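3.2 Collecting the demonstrations

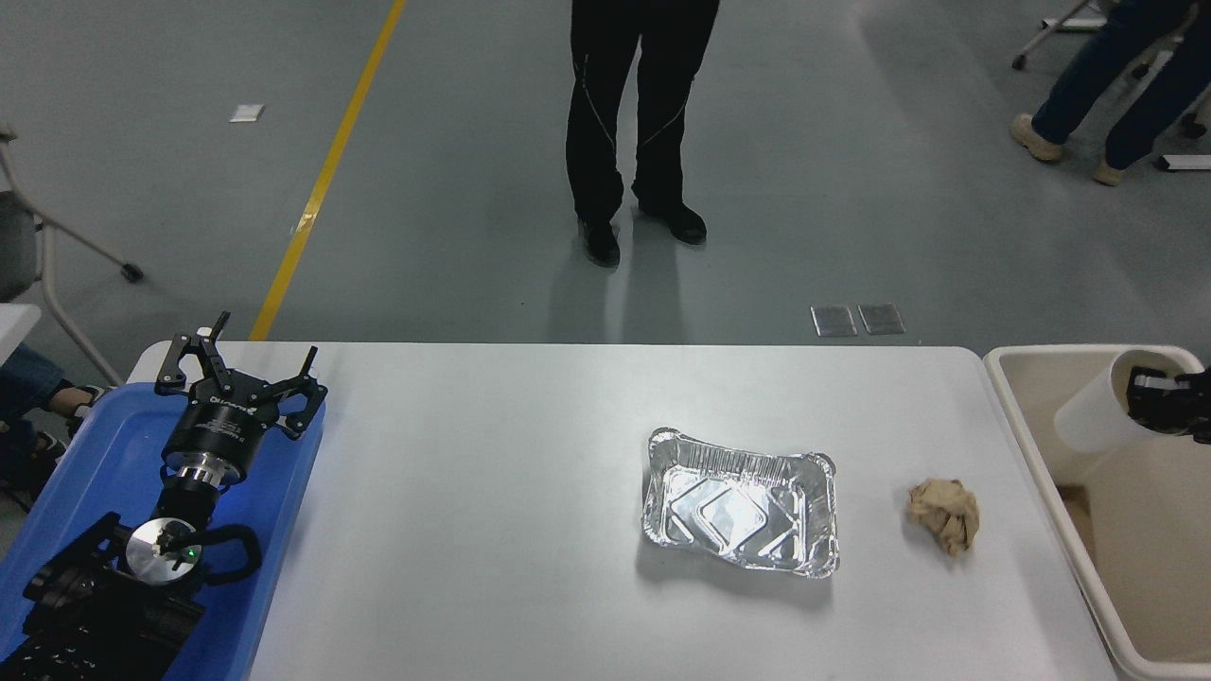
All demonstrations were recorded on the Flodport cell by remote control. The operator moves a pair of leader arms, and the two follower arms copy the joint positions with no scaling. We chose a clearing task for this part of the study because it makes the arms do different kinds of work on objects that respond differently to force. In the state shown in Figure 4, the right gripper holds a white cylindrical container by its rim inside the beige-white bin, while the foil tray and a crumpled ball of tan paper are still on the table. The left arm lies in the blue tray with its fingers spread in a wide V. The foil tray was the hardest object to demonstrate. Its rim bends under small loads, and the operator has no force feedback, so closing the fingers has to be judged by eye.

Figure 4. Clearing task during remote control. The container is in the right gripper; the foil tray and paper ball remain on the table.

Two operators, S. Damgaard and S. Bjarnason, recorded 400 demonstrations between them. Each had practiced on the Lauritsen block set before the first recorded run. The order in which objects were cleared was left to the operator. Fixing the order in an earlier pilot gave cleaner data, but the trained policy then stalled whenever an object was missing from its expected place.

We removed 39 demonstrations before training. Most of these were runs in which an object left the table or the link between leader and follower dropped out for more than one control cycle. Runs with a failed grasp followed by a second attempt were kept. Removing them as well lowered performance on the foil tray and had little effect on the paper ball, as reported in Section 4.3.

For comparison, the same operators taught the task by hand at the Soscombe site, pushing the arms through the motion with the motors in gravity compensation. Hand teaching gave smoother wrist paths. It also placed the operator's body in view of the head camera for much of each run, and one person could not easily guide both arms at once. The hand-taught set was therefore limited to single-arm segments, and we do not pool it with the remote set in any of the results below.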